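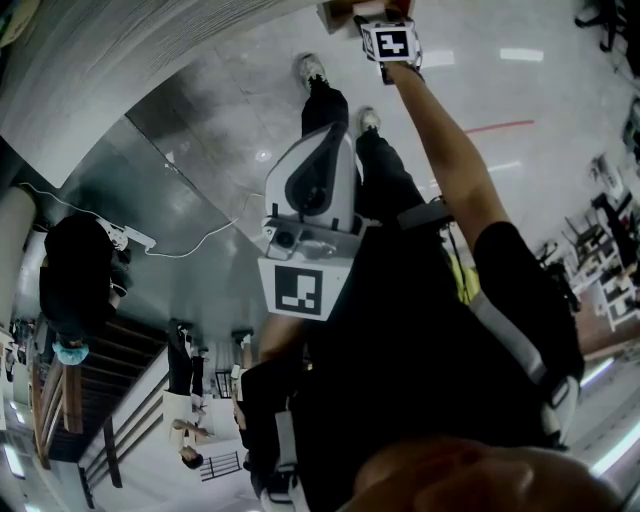

Speaker: Edgardo Javier, Presen
Talk notes, Gelham, February — second slot after lunch

Slide 1. Leave it up while people sit down. Say hello, say where the coffee is.

Start with the floor. Glossy gray tile, big curved wall or column, a staircase with wooden steps and a white railing. Handsome hall, hard place to work in. Tile shows every cable. There's a power strip and a thin white cable on it here, and the cable loops out across the tiles. Ask who in the room has tripped on one. Wait for hands.

Then what people wear. Black shirt, black trousers, white harness straps with a plastic buckle. Straps over dark clothes are easy to check from across a room.

Ostard job: 400 square meters of tile, two outlets. Mention Grímsdóttir's floor plan, skip the budget (2,467 for cable covers, only if asked).

Small things get held or they get lost. Point at the white cube in the hand — then go to slide 2, the storage shelves.

Questions at ten to three.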